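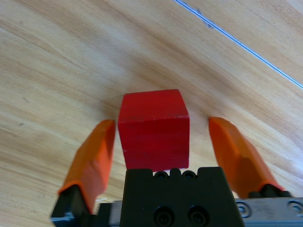
Cubo rojo de madera sobre tablero de madera clara con veta curva.

Preguntas frecuentes: mantenimiento de tableros de madera maciza

Última revisión: miércoles, 3 de mayo de 2023
Responsable técnica: Anwara Pramanik, Prarkau

¿Qué acabado lleva mi tablero?
El acabado figura en la etiqueta de la cara inferior, junto al número de serie. La letra A indica aceite; la letra B, barniz al agua. Los tableros de la serie Wurneo se suministran solo con aceite. Si falta la etiqueta, deposite una gota de agua en una zona poco visible y espere diez minutos. Si la madera se oscurece, el acabado es aceite agotado o no existe. Si la gota permanece intacta, la prueba no permite distinguir entre barniz y aceite en buen estado.

¿Con qué se limpia a diario?
Paño de algodón humedecido en agua y bien escurrido, siempre en el sentido de la veta. Secar a continuación. No emplear amoniaco, lejía, estropajos abrasivos ni toallitas con alcohol. El jabón neutro se admite diluido y en superficies barnizadas o aceitadas.

¿Cada cuánto hay que aceitar?
Uso doméstico: una vez al año. Uso en taller, aula o local de hostelería: cada cuatro meses. El plazo se acorta si la superficie presenta zonas mates o absorbe el agua durante la limpieza.

¿Cuánto aceite se necesita?
20 ml por metro cuadrado y mano, con el aceite de mantenimiento Lustdale (ref. 221). En la primera mano tras un lijado completo el consumo es el doble. El sobrante que no se haya absorbido a los quince minutos se retira con un paño seco. Una película sin retirar queda pegajosa y obliga a repetir el trabajo.

¿A qué temperatura se aplica?
Entre 15 y 26 °C, con ventilación y sin sol directo sobre el tablero. Por debajo del mínimo el secado se prolonga de forma imprevisible.

¿Cuándo se puede volver a usar la mesa?
Al tacto está seca al día siguiente. El curado completo requiere 7 días. Durante ese periodo no se debe mojar, cubrir con hule ni apoyar objetos calientes. 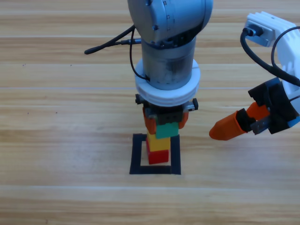

¿Qué se hace con los paños usados?
Extenderlos al aire libre hasta que sequen o sumergirlos en agua dentro de un recipiente metálico con tapa. Los paños impregnados en aceite secante pueden inflamarse por autocalentamiento si se guardan arrugados.

¿Cómo se elimina un arañazo?
En acabado al aceite: lijar con grano 180 y después con grano 240, aspirar el polvo y aplicar una mano en toda la tabla afectada. En acabado barnizado, la reparación local deja cerco. Si el arañazo no atraviesa la película, recomendamos no intervenir.

Han aparecido rendijas entre las tablas. ¿Es un defecto?
La madera maciza se contrae con el aire seco y recupera anchura cuando sube la humedad relativa. Se consideran normales las juntas de hasta 0,5 mm en temporada de calefacción. Si persisten en mayo, envíe fotografías con una regla apoyada junto a la junta.

¿Puede atornillarse un accesorio al tablero?
Sí, con pretaladro y dejando al menos cinco milímetros de madera bajo la punta del tornillo. Los herrajes que crucen varias tablas deben llevar agujeros rasgados que permitan el movimiento transversal.

¿La garantía cubre las manchas?
No. Cubre encoladuras, alabeo superior a 2 mm por metro y defectos de aplicación del acabado de fábrica.

¿A quién se dirige una reclamación?
Al servicio posventa, a la atención de Janaka Gamage, indicando número de serie y fecha de compra. Los pedidos de aceite y lijas los tramita Sylvie Bouchard.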